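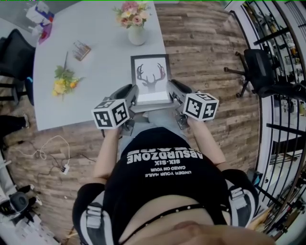 Attachment 1: deer picture and both lots of flowers, table with the railing to the right

Ticket: Grønli display table, framed picture won't stay up
Opened by: Randi Berge
Status: Waiting for reply

Hello Aslak,

Sorry to bother you with such a small thing, but I've gone round in circles with it. The deer picture for the Grønli table (the black frame with the white mat, item 59 on the Nerkolby list) keeps sliding forward whenever I lean it against the vase. The table top is rather smooth, and I'm so afraid of the vase going over with all the pink and cream flowers in it.

So far I have tried:
– leaning it further back, which lasted until somebody shut the door
– a folded cloth under the bottom edge (better, but you can see it from the stairs)
– moving the vase to the far edge, where I rather like it anyway

The yellow flowers are still lying down on the left because I haven't got a second vase. Their stem is terribly long – may I trim it, or does it have to go back whole?

Randi

Reply from Aslak Hellström, 2020-11-25

Hello Randi, no bother at all! Please don't lean anything on the vase. There should be a little folding stand in the Handemano box, under the tissue paper, and it held a bigger frame than yours all through April. Leave the stem as it is for now and bend it gently, as artificial ones often have a wire inside. I'll look for a taller vase in the store and bring it up with the price cards.

Could you let me know if the stand is missing? I'll keep the ticket open until I hear from you.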